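Recovering from a dropped plate fault (error 3502) in simulation and on the arm

Fault 3502 is raised when the gripper reports a closed grip but the plate has moved between the fingers during a lift. On our Brultero cell it first appeared in June, after the switch to black 96-well plates.

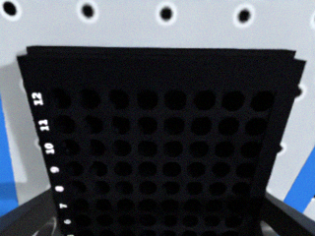

The controller compares the plate pose at grip with the plate pose at the end of the lift. If the two differ by more than the set limit, it stops the arm and holds position. It does not open the gripper. Do not clear the fault from the pendant until the plate is supported, as clearing it releases grip force on older Fleston firmware.

Before you start

You need the cell log, the simulation build that matches the firmware, and write access to the grip settings. Put the cell in manual mode and close the guard.

Step 1. Reproduce the fault in simulation

Load the logged start pose and run the lift 20 times with the physical grip settings. Leave the random seed unlocked. If every lift passes, check that the plate model has the correct mass for a filled plate. Ours had been left at the empty value, and the fault would not show at all until that was put right.

Step 2. Check the pose estimate

Step through the wrist camera view one image at a time. On a black plate the wells are only slightly darker than the plastic, so a tracker that relies on well edges has little to work with. The white row numerals give better contrast, but those further down the plate are smaller and softer in a steep view, and the lowest can be clipped. Fit the pose to the raised rim and the "12" first, then use the other numerals as a check.

If the estimate jumps while the plate is still, the fault is false. Go to step 4.

Step 3. Correct the grip

If the slip is real, raise the grip force by 15 per cent and repeat the run. Do not go beyond that in one change – the skirt of the plate can bow, and a bowed plate slips more easily. Nahom Lemma found the pads on the Gomovthorpe arm had glazed over, and no force setting would have cured that. Clean or replace the pads before making a second change.

Step 4. Correct the tracker

Switch the plate profile from "wells" to "rim and label". Restart the Huttunen vision service; a reload is not enough, as it keeps the old profile in memory.

Step 5. Confirm on the arm

Use a plate filled with water and a tray under the lift path. Run 20 lifts at reduced speed. One repeat of 3502 counts as a fail – go back to step 2 and keep the log.

Return the cell to automatic mode once the new settings are saved under the plate type.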